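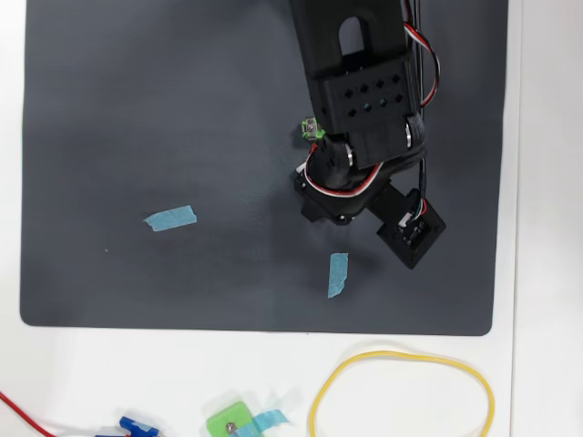 Gripper swaps: your questions

Which grippers have you tried?
Two so far, the Pelum and the Zaidi. I ran each one through the same 34 moves on the same mat, and yes, my favourite changed halfway through!

Do I need a new controller?
Nope. I kept my old Skalevness board for both. Budget 19 minutes for re-centring the servo (longer if you've lost the little screws, like me).

Why the blue tape?
It's painter's tape, so it peels off clean. I mark my spots with it and aim the arm at those - cheap as chips. 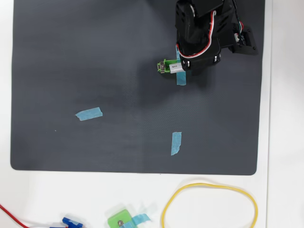
Green printed finger on the gripper, tape strip right underneath.

Does the colour of the finger matter?
Only if you're using a camera. Mine finds light green on a dark grey mat pretty easily.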